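Search this site Enter keywords Go

Storage Room and Shelving Check — Ekadthorpe Hall
February
By the Hall Safety Desk
Print this page | E-mail this page 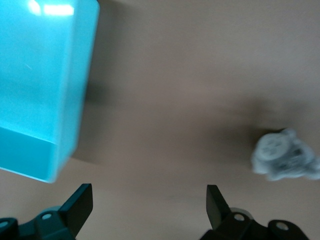

Done before the autumn programs start. Items are marked OK, FIX or WATCH, with comments where needed.

1. Shelving fixed to wall. OK
All brackets tight. The Nallow unit near the door has a new anchor at the top left.

2. Load labels on every bay. FIX
Two labels missing on the back run. Limit is 100 kg per shelf, spread evenly. Reprint and laminate.

3. Heavy items between knee and shoulder height. FIX
Urn and folding trestles were on the top shelf again. Moved down during the check — please leave them there.

4. Plastic tubs and lids. WATCH
Stack no more than three high. Throw out any tub with a split corner. Scratches are fine.

5. Aisle clear. OK
Measured 572 mm at the narrowest point last year, now wider with the old filing cabinet gone.

6. Step stool. OK
Feet and locking bar good. The Tarano stool with the bent leg has been tagged and goes out with the next hard rubbish.

7. Lighting. FIX
Second tube flickers on start-up. Colour of the replacement should match the other one.

8. Extinguisher. OK
Gauge in the green, pin and seal in place. Sign above it has faded but can still be read from the door.

9. Cleaning products. WATCH
Bleach and descaler kept on separate shelves. One spray bottle had no label, so it was emptied and binned. Data sheets are in the Grgić folder behind the door, 19 sheets in all. The sheet for the floor polish is out of date.

10. Door and latch. OK
Opens fully from inside without a key. Closer is slow in cold weather.

FIX items to be done before the room is next hired. Recheck 3 and 7 first. Initial the sheet on the clipboard and leave the old copy underneath.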